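Brurnier Releases Teleoperated Demonstration Set for Two-Arm Block Sorting

SAMEVTHORPE, February. Brurnier today released Alva, a set of 1,751 task demonstrations recorded by human operators on a two-arm tabletop workstation. The release is intended for groups that train manipulation policies from demonstration and need synchronized wrist and workspace video with matching joint data.

Each demonstration was entered by remote control. The operator moves a pair of leader arms by hand, and the two arms on the workstation reproduce the motion joint by joint. No motion was scripted. Operators worked with small wooden blocks and a green printed part, and were told the goal of each task but not the order of grasps. 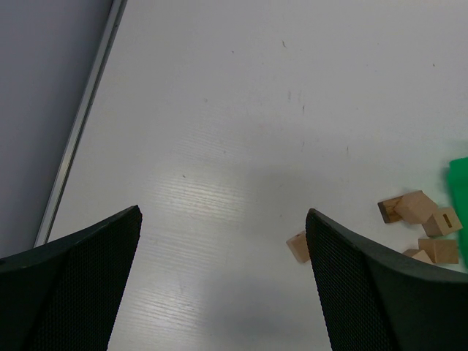 Wooden blocks on the tabletop, viewed from the gripper. Source: Brurnier

Of the 1,751 demonstrations, 1,177 are block tasks, including pick, place, regroup and clear. The rest involve handling the printed part. Start positions were changed by hand between recordings. Blocks left leaning, stacked or partly covered by a gripper finger at the start were kept in the set and are tagged in the index file.

"A policy trained only on tidy layouts does poorly when a block is lying against the finger," said Gareth Ellwood, who leads data collection at Brurnier. "We asked operators to leave those cases in and work through them at normal speed."

Recordings that ended without the goal being met are also included and carry a separate label. Users can exclude them with a single filter setting.

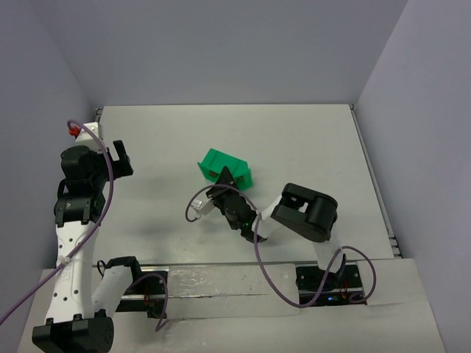 Two-arm workstation with the green printed part on the table. Source: Brurnier

The workstation is enclosed on the sides and back by pale panels to limit background variation. Both arms are base-mounted at the front of the table and can reach the center from opposite sides. Commanded and measured joint positions are stored separately, so that lag between the operator's input and the arm's response can be computed for any segment.

Alva was recorded with Millon, Brurnier's control and logging software. Millon version 2 adds pause and resume during a demonstration and lets an operator mark a grasp as a retry without stopping the log.

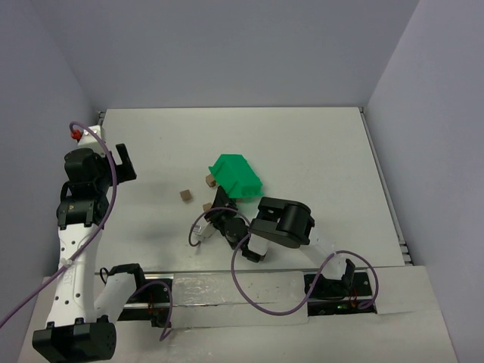

Retry marks appear in 803 demonstrations. Brurnier recommends that users training on short action windows review these segments first, as the arm may hold position while the operator adjusts the approach. A script for trimming the holds is supplied with the release.

Alva and the Millon log reader are available on request to research and commercial users. Requests received by noon on Thursday will be processed the same week.

Media contact: Gareth Ellwood, Brurnier, Samevthorpe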